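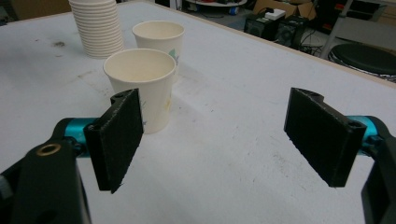
Opening slide: black gripper fingers and a white tabletop.

Renters Insurance: What Gets Paid and How
Speaker notes, evening session for tenants, Kostus Apartments community room

Start at 6:30 even if people are still coming in. Sign-in sheet is by the door. Handouts go out at the end, otherwise everyone reads ahead.

Introduction

Thank the Kostus management office for the room. The property has 265 units, and the lease asks every tenant to carry a renters policy. Most people in the room already have one. Ask for a show of hands: who has read theirs past the first page?

Say clearly what tonight is. I work with policies and claims, I am not selling anything in this room, and I can't give an answer on a claim that is already open. For that, people need to talk to their own adjuster. Policies differ by company and by state. Where my notes and your policy disagree, the policy wins.

Tonight is about personal property. That means furniture, clothes, electronics, dishes, tools, the bike in the hall closet. I will touch on liability near the end.

Whose policy covers what

The landlord's policy covers the building. Walls, roof, plumbing, the appliances that came with the unit. If a pipe breaks in the wall, the owner's insurance may pay to fix the wall and replace the carpet. It does not pay for your couch.

Your couch is on your policy. If you have no policy, you pay for the couch yourself, unless the landlord was at fault and you can show it. Showing it takes time and sometimes a lawyer.

Roommates: many policies cover only the person named on them and relatives who live there. If two friends share a unit, ask whether both names need to be on the policy or whether each should buy one. Separate policies are usually cleaner. One person's claim then stays off the other person's record, and nobody has to split a check.

Pause for questions here. The roommate question always comes up and it is better to take it now.

What has to happen before a policy pays

Most renters policies are "named peril" for personal property. The policy has a list of causes, and the loss has to come from something on the list. Fire, smoke, theft, vandalism, windstorm, and sudden water leaks from plumbing are usually there.

Usually not on the list: flood from outside, earthquake, bedbugs, mice, wear and tear, a phone dropped in the sink. Some of these can be added for a charge. Some can't.

Sudden is the word to listen for. A hose on the washing machine lets go and soaks a rug: likely covered. A slow drip under the sink that rots a box of photographs over a winter: likely not. Report drips to the office in writing the day you see them, and keep a copy.

Theft away from home is often covered too. A laptop taken from a car or a hotel room may fall under your renters policy, sometimes with a lower limit. Auto insurance generally does not pay for belongings left in the car. People are often surprised by this, so go slowly.

Actual cash value and replacement cost

This is the main part of the talk. Give it the most time.

There are 2 ways a policy can value your things. Find out which one you have. It should be on the declarations page, which is the summary sheet at the front.

Actual cash value means what the item was worth on the day of the loss, with age and use taken off. A sofa that is 10 years old might have very little value left on paper, even if it was comfortable and you had no plan to replace it.

Replacement cost means what it costs to buy a new one of similar kind and quality today. It costs more in premium. For most people who own ordinary furniture, it is the one I would look at first. Ask for a quote both ways and compare.

Be clear on how replacement cost gets paid, as a lot of complaints start there. Many companies first send a check for the actual cash value. Then you buy the replacement, send in the receipt, and they send the rest. The amount held back is called recoverable depreciation. There is a deadline for claiming it, and the deadline is in the policy. If you never buy the replacement, you normally keep only the first check.

Say it again in other words: keep the receipts, send the receipts, watch the deadline.

If someone asks whether they can buy something nicer, yes, but the company pays only up to the cost of a similar item. The difference is theirs.

Deductible

The deductible comes off once per claim, not once per item. If ten things are stolen in one break-in, it is one deductible.

A higher deductible lowers the premium. Before picking a high one, think about whether you could come up with that amount in the same week you lost your things. Some people can and some can't.

Small losses may not be worth a claim. If the damage is barely above the deductible, the check will be small and the claim still goes on your history. Asking your agent a general question should not be the same as filing, but make it plain that you are only asking.

Special limits

The total on the front page is not the limit for everything. Inside the policy is a section called special limits of liability. Read it out if anyone has brought a copy.

Cash: $200 is a common limit. Anything above that kept in a drawer is not insured under such a policy.

Jewelry has its own limit for theft. So do watches, furs, firearms, silverware, and sometimes business equipment. If you own something worth more than the limit, ask about scheduling it. That means listing it separately with its own value. You may need a receipt or an appraisal. Scheduled items often have no deductible and are covered for more kinds of loss.

Business equipment deserves its own minute. More tenants work from home now. If your employer owns the computer, your employer's insurance may or may not follow it into your apartment. If you are self-employed and keep stock or tools in the unit, tell the insurer before there is a loss. Small add-ons exist for this.

Making an inventory

An inventory is a list of what you own. It does not have to be fancy. A notebook works, a spreadsheet works, a slow video walk through the apartment works.

For the larger items write down what it is, the maker and model, when you bought it, and what you paid. Photograph serial numbers. Open the closets and drawers. Clothing and kitchen things add up to more than people expect, and they are the items people forget when they write a list from memory after a fire.

Store a copy somewhere outside the unit. Email it to yourself or leave it with a relative.

Update it when you buy something large. Otherwise once a year — May is when most leases here renew, and that is as good a time as any.

After a loss

Make sure everyone is safe first. Then stop the damage from getting worse if you can do it without risk. Turn off the water valve. Move dry things away from wet things. Most policies require reasonable steps to protect property.

Call the insurer soon. For theft, call the police as well and get the report number. Tell the office if the building is damaged.

Take photos before cleaning up. Don't throw damaged items out until the adjuster says so, unless they are a health hazard. If they are, photograph them and write down why they went.

Write down every phone call. Date, time, who you spoke with, what they said.

If the unit can't be lived in, look for loss of use, also called additional living expense. It pays the extra cost of living elsewhere, such as a hotel or a short rental. Extra is what counts. If you normally spend money on groceries and now have to eat out, it pays the difference.

Worked case

Use the washing machine hose story from the Himero Street building. A tenant had replacement cost coverage and a video on her phone from the spring before. The rug, a bookcase and a mattress were damaged. She had the first check, bought the bookcase and mattress, and sent the receipts. She decided against a new rug, so the held-back part for the rug was never paid. Leave out the dollar amounts, people remember those and miss the steps.

Liability, briefly

Personal liability covers injury or damage you cause to others, within limits. A guest trips on your rug. Your bathtub overflows into the unit below. Check for dog breed exclusions. Check that the limit meets what the lease asks for.

Questions

Likely ones:

Does the office need a copy of my policy? Yes, the declarations page, each renewal.

Can I change valuation in the middle of a term? Often, ask your agent.

Is my storage unit covered? Often at a lower limit. Mine at Mitura Storage also required its own form, so check what you signed.

Handouts

One-page inventory sheet, front and back. List of terms. Contact page for the state insurance department. Spare copies go to the Olatunji branch library, front desk.

Room has to be clear by 8:00. Stack the chairs.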